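Slide 4. Start with the people, then the arm. Ask who in the room has spent a whole shift sorting small parts by hand. Wait for the hands!
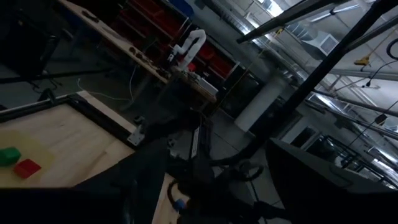 Parts Handling Team, Nelico

Red block, green block, two fingers to pick with. Small stuff, and I love it, as this is how our sorting job gets taught before it goes anywhere near the line. Mention that 15 of us used to sort in February, and now the same people set up tasks, check picks and write the fault notes (Neusa's are brilliant – read one out).

Slide 5. Pause on the yellow bin. One cube green, one orange-red. Say what changed for wrists and shoulders, then what got harder: more screen time, more waiting, new words to learn. 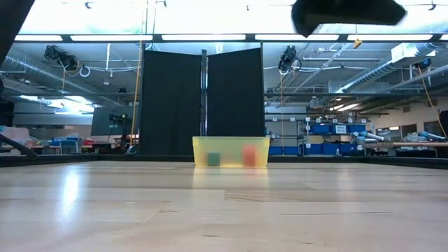 Esko Seppälä asked at the last run-through whether the sorters still get a say in the pace. Yes, and show the rota here. Then over to Anel for training hours, 49 so far.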